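Hand-held gripper kit for shoe rack demos – worth hiring, or should we buy?

Posted by Hema Acharya in Robotics Help, 26 September 2026

We're looking at the Mutura hand-held gripper kit to record tidying demonstrations for our arm. It's two grippers on cables, one for each hand, with a camera on the gripper and another view from the head. Andness will hire it out with setup included, or Bhat will sell it outright.

Our trial task is putting children's shoes on a two-tier rack. The trouble is a navy sneaker. Gripped one-handed it tends to hang heel down, and then I have to turn my whole wrist to get it level before it goes near the shelf. The lavender pair is already on the bottom shelf at this point.

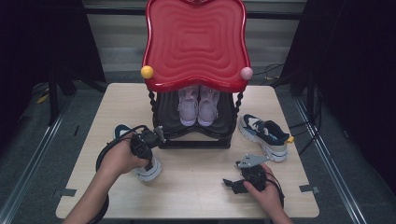
What I'd like to know

Is the tilt down to the kit or my technique? And is the hire worth it for 60 demonstrations, or is that too few to bother with?

Dougal Mowat

Mostly technique. Get hold of the shoe further back, near the ankle opening, and approach with the jaws flatter to the table. I had the kit for 12 days in April and the first lot of recordings went in the bin for the same reason.

The pads are the part I'd look at before paying for anything. They're flat with a matte surface, and they collect dust. Wipe them at the start of each session and check the edges for wear.
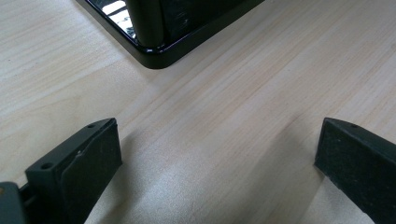

The other thing is glossy furniture. A shiny black base throws back a lot of light, and our tracking drifted when the gripper camera was close to one. We turned off one overhead light and it settled down. Ask Andness whether spare pads come with the hire – they didn't with mine, and I paid extra for 6.

Waldemar Nowakowski

Just buy it. Hire adds up.

Guangming Su

I don't agree with buying on the strength of one task. Sixty demonstrations is fine for a trial, provided the starting layout changes. If the shoes always begin in the same spots, the arm will learn the spots. I lay mine out differently every time, some on their sides and toes pointing whichever way, and mix the sneakers in with the sandals.

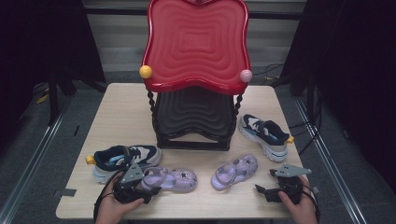 I also keep the rack on the same part of the table until the first batch is trained, then start shifting it. Bits of tape on the tabletop are handy for getting things back in place.

On price, Bhat's quote left out the recording software when I asked, so get that in writing. Andness had a five-day minimum, and setup used up most of the first morning.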